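Plastic cutting boards with the raised rim – does anybody actually like these?
Home & Kitchen > Tools and Gear > Boards and Knives

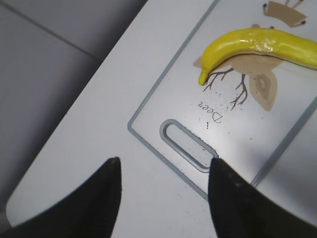
White board, gray rim, slot at the handle end.

plumbline77
10/05/2026

I need somebody to talk me out of this or into it. My old wood board split along a glue line in January and I've been getting by with a dinner plate and a bad attitude. The type in the photo is what every store near me carries now. White plastic, thin gray border running around it, oval slot for a handle.

What I don't buy is the rim. The sticker on the one I looked at in Tollwood said the border "keeps juices where they belong." It's a tiny lip. I carve a roast chicken maybe twice a month and I have seen what comes out of a chicken. I don't see a lip that low holding it back.

The price was 18 dollars at Tollwood for a Woltesell. Stedex has one that looks the same to me for 10. Is there a difference or is it a name on a sticker?

saltlick_ridge

It's a name on a sticker. I've had both. The Woltesell felt a hair stiffer in my hands and that could have been me wanting my eight dollars back.

About the rim: it's fine for tomatoes. It's useless for a chicken. If you want to carve, get a board with an actual groove cut into it, and deep.

mrs_oat

I'm going to disagree with the "useless" part. I've used a rimmed board for over a year and the rim does one thing well, it stops peas and chopped onion from rolling onto the counter. I never asked it to hold a quart of liquid. If you go by the sticker you'll be let down, sure, but that's stickers.

What bugs me is scraping. You go to push your onions into the pan with the back of the knife and the lip catches them. Half go in, the rest sit there in the corner. I tip it and bang it on the side of the pan like a caveman.

plumbline77

So it stops things from rolling off when I don't want them to, and also when I do. Great.

mrs_oat

Pretty much, yes. You get used to it.

gravel_and_thyme

My question is what that gray stuff is. On mine (Heo, not one of the two you named) the border was a softer rubbery material stuck onto the white part. Gunk got in the seam. I ran a toothpick along it one evening and I won't tell you what color the toothpick was. Threw the board out the same night.

Maybe the others are molded in one go. I can't tell from the photo and I wouldn't take the package's word for it. Run a fingernail along the join in the store. If your nail drops in, so will chicken juice.

saltlick_ridge

Mine had no gap that I could feel. I'm not saying yours didn't, but "rim equals gunk" is a jump from one board.

gravel_and_thyme

I didn't say all of them. I said check with a fingernail.

The rubber on the edges is supposed to stop it sliding, too. It slid. I still put a damp dish towel under every board I own, so I paid extra for grip and used the towel anyway.

dunmore_drawers

Can we talk about the slot? I don't understand the slot. People say it's for hanging, but who has a hook big enough and a wall free for it? Mine leans behind the toaster. And you lose all that cutting space at the end. I've pushed minced garlic right through the hole onto the table more than once.

mrs_oat

I hang mine! Inside of the pantry door, on a plain coat hook. It dries faster that way and it doesn't get that gray film along the bottom edge from standing in water. I'd give up some garlic space for that.

Also, it's easier to carry with one hand when the other one has a pot in it. Try that with a flat slab.

dunmore_drawers

Fair on the drying. I rent and can't screw anything into the doors, so it's a hole to me.

plumbline77

Okay, the handle I can live with. What about stains? White seems like a dumb color for something you cut beets on.

saltlick_ridge

It'll stain. Carrots did mine in before beets got the chance. Baking soda paste, leave it a while, scrub, rinse. Takes out most of it. The knife marks hold on to color and there's no paste for those. I don't mind white though, at least I can see when it's dirty. My brother-in-law has a black one and it always looks clean, and I don't trust it one bit.

gravel_and_thyme

Agree on the color. That might be the only thing in this thread I agree with you on.

Don't believe "dishwasher safe" either. Top rack or bottom rack, my Heo came out with a bow in it and rocked on the counter from then on. You can't chop on something that rocks.

mrs_oat

Mine goes through the dishwasher every other night and lies flat. I skip the heated dry. Could be that, could be luck.

tallow_77

Long time reader, don't post much. I'd get the 10 dollar one and treat it as something that wears out. When the top gets fuzzy from the knife, replace it. I don't see the sense in paying nearly double for plastic that's going to get cut up the same way. Then put the difference toward a decent wood board with a groove for your chicken. That makes 2 boards, raw meat on one and bread on the other, and you should have that setup anyway.

plumbline77

That's where I'm leaning. I still think the sticker is nonsense. I'll go to Stedex, do the fingernail test, and set it on the floor of the aisle to see if it rocks.

dunmore_drawers

Bring garlic.

gravel_and_thyme

Check both sides when you do it. The seam on mine was fine on the front.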